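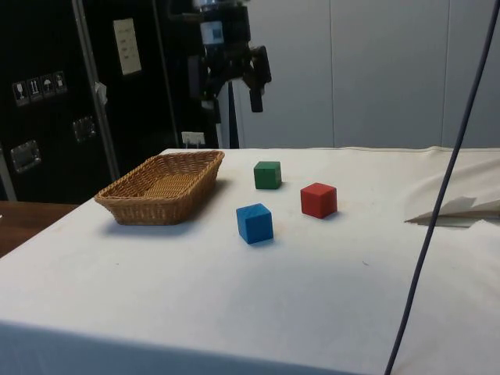 Wooden toy blocks

By Irina Olteanu. Last revised in December.

Wooden toy blocks are small solid pieces of wood, usually cut to regular shapes, that children stack, line up, sort, and build with. The cube is the most common shape. Other usual shapes are the brick, the plank, the cylinder, the triangle, and the arch. Blocks may be left bare, stained, painted, or printed with letters, numbers, or pictures. They are used in homes, nurseries, schools, and clinics, and they are among the few toys made in much the same form for more than two centuries.

Terms

In American usage "blocks" covers nearly all plain building pieces. In British usage "bricks" is also common, even for pieces that are cubes. A "unit block" is a piece cut to a fixed proportion so that two of one size equal one of the next. "Alphabet blocks" are cubes with a letter on at least one face. Small cubes in solid colors are sold as counting cubes, color cubes, or inch cubes, depending on the seller and the size. Cubes that snap together are usually treated as a separate class of toy.

Wood

Most blocks are made from hardwood. Maple, beech, and birch are preferred for their fine, even grain and because they do not splinter easily. Maple is the heaviest of the three and gives the most stable tower. Beech is widely used in Europe. Basswood and linden are lighter and softer and take dye evenly, though their corners dent sooner. Pine is cheap and easy to cut but can leak resin through paint, and knots tend to show after a few years. Rubberwood, cut from plantation trees past their useful life, has been common in lower-priced sets for several decades.

The wood must be dried before it is cut. A block cut from damp stock shrinks more across the grain than along it, so a piece that left the saw as a true cube can end up slightly short in one direction. The error is too small to notice in a single block. In a stack of ten it may be enough to make the stack lean.

Manufacture

Boards are planed to thickness, ripped into square sticks, and crosscut to length. The cut pieces are then sanded. Large shops tumble small blocks in a drum with abrasive chips, which takes the sharpness off all the edges at once. Smaller shops sand by hand or on a belt. Edges may be rounded or beveled. A rounded edge is kinder to the hand, while a narrow bevel leaves more flat surface on each face and makes stacking easier.

Birger Forsberg, who ran the Flesteck block works, kept both kinds of edge in production and sold them under one label. Buyers who ordered a second box sometimes received the other edge, and mixed Flesteck sets are often found today. The works stamped its boxes and left the blocks themselves unmarked, so loose pieces are hard to identify.

Color and finish

Color is applied in one of three ways. Opaque paint hides the grain and gives the strongest color, but it chips at the corners. Stain or dye soaks into the surface and lets the grain show through. Dyed blocks wear more gradually, though bare wood still appears where a corner is knocked. Wax and oil finishes add little or no color and have to be renewed if the blocks are washed often.

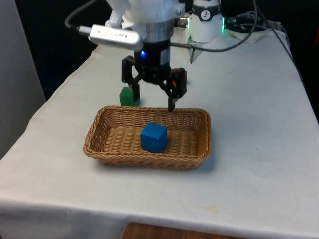 A green cube with a basket on a white cloth.

Red, blue, yellow, and green are the usual colors in a basic set. Orange and purple are added in larger ones. Older sets were sometimes limited to red, yellow, and natural wood, which kept the cost of dye down. Pastel sets have come in and out of fashion and are generally bought for display as much as for play.

Finishes on toys for young children are regulated in most countries, with limits on lead and other metals that could be swallowed. Painted blocks of unknown age should not be given to children who still put toys in their mouths. Home test kits exist, but their results vary, and a laboratory test is more dependable when a set is to be used by a group.

Sizes and sets

Cubes are sold in many sizes. The smallest in general use measure a little under half an inch on a side and are meant for counting and pattern work by school-age children. Cubes of one inch are common in classrooms. Cubes of an inch and a half to two inches are easier for toddlers to grasp, and hollow blocks a foot or more long are made for building at floor level.

The Folgate set, assembled by Roxana Husar for use in nursery schools, contained 78 pieces in 5 shapes. More than half were cubes or double cubes. Its printed guide advised teachers to put out a small number of pieces at first and to add others when the children asked for them. A later Folgate school chest held 542 pieces and came with a sheet of outlines for the shelves, so that children could match each shape to its place when putting the blocks away.

Use in play

Children handle blocks in a fairly regular order, though the ages vary a good deal. Very young children carry them, drop them, bang them together, and put them into containers and take them out again. Rows and low stacks come next. Bridges, in which two blocks support a third, take more time, as the gap has to be judged before the top piece is placed. Enclosures follow, and after them patterned buildings that are given names such as a house, a road, or a zoo.

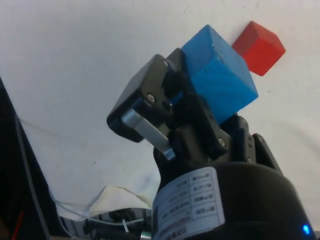 Wooden cubes in blue and red.

Sorting by color is a separate activity and does not depend on skill in building. Many children can put like colors together well before they can name them. Sorting by size tends to be harder when the pieces also differ in color, and teachers often begin with blocks of a single color for that reason.

Use in teaching

Blocks are used to introduce counting, addition, measurement, and fractions. A row of equal cubes can serve as a number line, and a rectangle filled with cubes shows multiplication as rows and columns. Lucian Vasiliu's handbook for primary teachers recommended that pupils draw each arrangement on squared paper once they had built it. The same handbook warned against moving to written sums too early.

Speech and occupational therapists also use them. Copying a simple model, such as a stair or a gate, shows how a child plans a movement and compares two objects.

Care and storage

Wooden blocks should be wiped with a damp cloth and dried right away. Soaking raises the grain, loosens paint, and can split the wood. Light dents can often be lifted with a warm iron over a damp cloth, on unpainted wood only. Rough spots are sanded along the grain.

Boxes, cloth bags, open shelves, and baskets are all used for storage. A shallow container lets a child see every piece without tipping it out. Deep bins hold more but wear the corners faster.

Collecting

Collectors look for complete sets in their original boxes. Loose cubes have little value unless they carry printed paper or embossed letters. The block collection at Bembridge, begun by Lucian Neagu, holds up to 3,000 pieces, most of them from household sets, and includes several handmade blocks cut from furniture scraps. Replacement pieces in mixed sets are common and are usually listed by dealers as "married."

See also: Alphabet block; Construction toy; Stacking toy; Wood stain

Contact the editors | Copyright and reuse | Back to top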